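Sorting thin sticks on a soft surface
Hobby Storage > Small Parts and Stock

fonach_9
I have 18 thin wooden sticks to sort by length and no bench free, so I've been doing it on the bed. They roll into the dips in the quilt. Any fix short of buying a table?

nbataineh
Put a board down. A quilted surface is never flat, and you can't compare ends on it.

Ye-ji Shin
Disagree. Quilting stops them rolling off, and a hard board lets them go at a touch. I sort on the bedspread, then check ends against the wall of a basket.

nbataineh
A plastic basket wall flexes. Mine is off by roughly 2 mm in the middle.

Ye-ji Shin
Fine for sorting – I'm not cutting joints with it.

fonach_9
Would a perforated basket do for storage too? Mine has fairly large holes.

drinance
Thin stock pokes through. Line the bottom with card, or stand them in a tube.

Ye-ji Shin
Mine has holes as well. Card works.

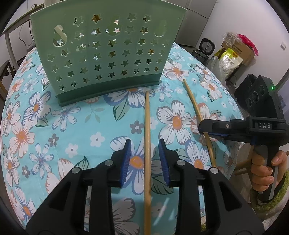
Two of the sticks on the bedspread, with the green basket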